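Speaker Notes: Noise, Drone and the Small Label

Opening remarks, Kandov listening series, Sep 27, 2020

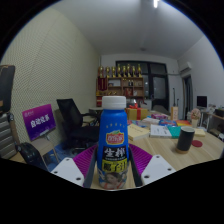
Fanni Bognár writes that the second Ranilar album should be played before the first, as the debut makes little sense to a listener who has not yet heard where the feedback leads. She asks that the full side be played, with no talking over it.

Respond briefly. The program keeps the order of release. Play side one of Grerinitz, all of it, at moderate volume.

Pressing history: 500 copies announced, 400 delivered, 88 of those with the misprinted sleeve. Pass the sleeve to the front row.

Second point: the voice. On Grerinitz it is buried under tape hiss. On Ko it stands alone for most of the opening track. Pause after the excerpt.

Acknowledge Dineo Radebe for the loan of the test pressing. Take questions until the hall closes.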